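The Comfort of a Good Gray Bin

There is a particular kind of drawer in every house, and you know the one I mean. Ours held birthday candles, a key to a bicycle we sold before we moved to Tirnthorpe, and a great many small plastic things that had once belonged to larger plastic things. For years I believed the cure was a better drawer. I bought dividers, and then little trays to go inside the dividers, and by July I had a very tidy arrangement that no one in my family could put anything back into.

What finally worked was a pair of plain gray bins, the sort a workshop uses for bolts. I picked mine up at Karppinen, the old hardware store on the corner, for 14 dollars, and I carried them home feeling a bit foolish – they are not handsome objects! They have no lids and no labels, and they look as though they ought to be full of plumbing. But set them one behind the other on a table and you have the simplest sorting system I know. Everything starts in the front one. You pick up a thing, you decide about it, and if it has earned its place it goes over the wall into the back.

The decisions are slow at first, and I would encourage you to let them be slow. A bath toy can take a surprisingly long time (whose was it, and did we really bring it all the way from the lake?), while a crumpled bit of packaging takes no time at all. I like to work for 17 minutes with the radio on and then stop for coffee, whatever is left. My sister-in-law prefers to tip out a whole closet and stay up until it is finished, and her house is lovely, so please yourself.

One practical note. Two light bins will wander away from each other as you work, and small things drop down the gap. Spring clamps are the answer – one at each side, where the rims meet. And don't fret about scratches. A bin that has been used for years is scuffed all over, and it holds a squeaky duck or a spare bottle just as well as it did when it was new.
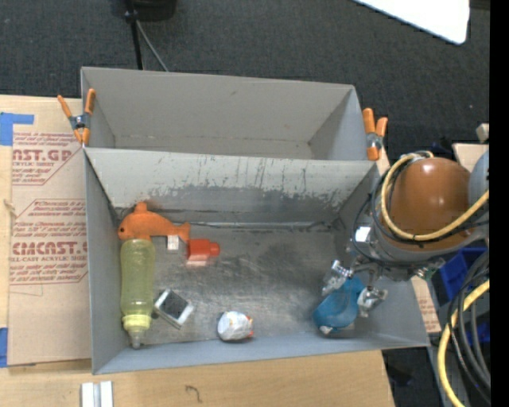

Front bin still to sort, back bin ready and waiting, with orange clamps where the two meet.

More from Home & Table
Durari baskets, and how to mend them
A small kitchen in Florkine
13 uses for a jam jar
The linen closet, revisited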